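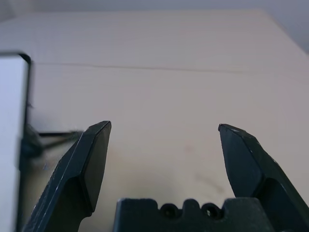
Okay, let's talk whiteboards, because I've had more mail about them since the last newsletter than about anything else I've written here, and that includes the great label-maker argument of a few issues back!

For anyone new: I'm a small whiteboard person. I don't mean the big ones that get screwed to a wall and end up with a birthday list from two years ago that won't come off. I mean the kind you can pick up with one hand and put flat on the table in front of you while you think. I own more of them than I need (my sister would use a stronger word) and I reach for one before I reach for paper, my phone, or anything else.

Margareta Voicu wrote in from Zakcombe to ask how I keep mine from going gray and streaky. She says she wipes hers every night and it still looks like a chalkboard by the end of the month. Margareta, I feel this deeply. My first one went that way and I blamed the board, then I blamed the markers, and then I noticed that I'd been wiping it with the same square of old T-shirt since the day I bought it. All I was doing was moving old ink around in circles. I threw the T-shirt out, started on a stack of clean cloths, and the board came back better than I had any right to expect.

So my routine now goes like this. Dry wipe first, while the ink's fresh. Then once a week or so, a cloth that's just barely damp, plain water, and another dry cloth right after. For anything stubborn I go over the old line with a fresh marker, give it a few seconds, and wipe both off together. Everybody's grandmother seems to know that trick and it does work, most of the time. I'd stay away from scouring pads completely. Once the shine is scratched, every line you draw finds its way into the scratch and lives there.

Light colors are the sneaky ones, by the way. You write something in pale blue, you rub it away, you walk off feeling tidy, and then you come back from a different side of the table with the window behind you and there's the whole thing staring up at you like a watermark. I check mine by tilting my head down low to the table, which looks ridiculous, but it takes two seconds.

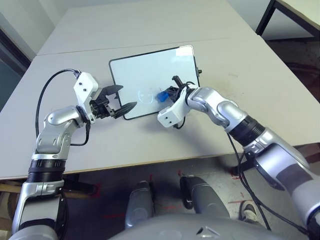

Which brings me to the flat-on-the-table business, where Iona Haldane and I have agreed to disagree. Iona props hers up on a cookbook stand and says writing flat gives her a sore neck. Fair enough! But I press too hard, I always have, and if a board is leaning against something it skids or tips the minute I get going. Flat, it stays put. I can turn it a little to suit my wrist, the way you were told to turn your paper in school, and I can wipe with some weight behind it without chasing the thing across the table. A plain tabletop with nothing else on it helps, too. I clear mine before I start, and by clear I mean I shove everything to the other end and deal with it at dinner.

Erasers! I've gone back and forth. The little felt ones that live on the end of a marker cap are fine for fixing one letter and hopeless for anything bigger. The big foam blocks hold so much dust that I feel like I should be wearing an apron. What I like best is something small enough to hold in my fingertips that still has a flat face, so I can lean on one stubborn spot without taking out the rest of the list. If you wipe from the outside of a drawing in toward the middle you also end up with a lot less smear around it. Bok-nam Cheon taught me that at the May swap table in Plurnthorpe, and I've been showing off with it ever since.

Speaking of the swap table, thank you to everyone who came. We had five boards change hands, a whole shoebox of markers, and one corkboard that snuck in under false pretenses. Danylo Karpenko tested every single marker in that box on a scrap of card before he'd let it go home with anybody. Almost 7 out of ten were dead or dying, he says, and I believe him, because I'd donated half of them. Please store your markers lying down, people. Mine used to stand tip-up in a mug, and they'd write like a dry twig until I shook them, and then they'd spit.

I also want to mention labels, since a couple of you asked. I put a small white one up in a corner of each of my boards with what it's for: dinners, phone calls, the garden. Without that I grab whichever is closest, and then Monday's soup gets wiped out by somebody's dentist appointment. Keep the label small and keep it out of the way of your wiping hand or it'll start peeling in a week. Aurelia Furtună says she just buys a different frame color for each job, and that's lovely if you can find them. Around here it's black or black.

One thing I haven't solved is what to do with the board when kids are around. My niece can't draw on it without a circle. Everything begins as a circle. It might turn into a cat, a clock, a pancake or her teacher, but the circle comes first, and heaven help you if you wipe it before she's decided. I've given her a board of her own now and there are days when I'd like it back, because it's the nicest one in the house.

Next time I'm going to try out three kinds of cloth on the same board for a couple of weeks and tell you how they do. If you have a favorite (Margareta, I'm looking at you, and at your drawer full of microfiber) write in before the end of the month and I'll add it to the pile. And if anybody has gotten permanent marker off a glossy board without dulling it, please tell me how. I'm asking for myself. It was the shopping list, I was in a hurry, and "eggs" has been up in the corner ever since.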